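Tilloldale Residents' Handbook > Wardrobe and Linen > Hats

Reading time: 2 minutes

Care and Storage of Soft Hats

Residents are advised to put soft hats away in October, once the warm weather has passed. Hats should be clean before storage. Lint and dust are best removed with a dry clothes brush, following the line of the stitching.

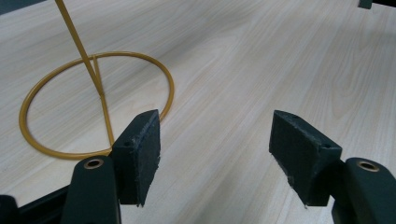 A stand keeps a hat in shape far better than a hook. It should be placed on a level surface, away from radiators. Painted wire, such as the yellow stand on the pale wooden table, wipes clean with a damp cloth, and a ring base of this type should lie flat before any hat is put on it. Allow 20 cm between stands.
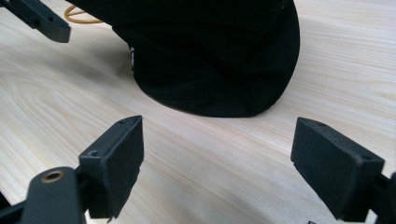 Black fabric with a white label stitched into the seam.

Washing instructions should be read before any water is used. Where no label remains, sponge the inner band with cool water and leave the hat overnight. Creases in the crown may be eased out by hand.

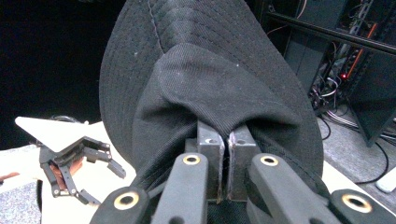 Marius Moldovan has written to ask whether a cotton brim may be ironed. It may, on a low setting and under a cloth, provided that the iron is kept moving. He adds that his own brims have kept their shape for four summers with brushing alone.

Hats should be set down on the stand crown uppermost, and the brim turned evenly.

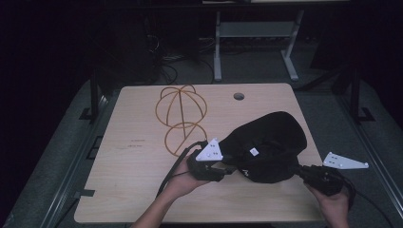 Another resident reports that tissue paper in the crown serves equally well where shelf space is short, and asks that this be mentioned. The paper should be plain white and renewed every spring.

Contact the Handbook Office | © Tilloldale Residents' Handbook | Back to top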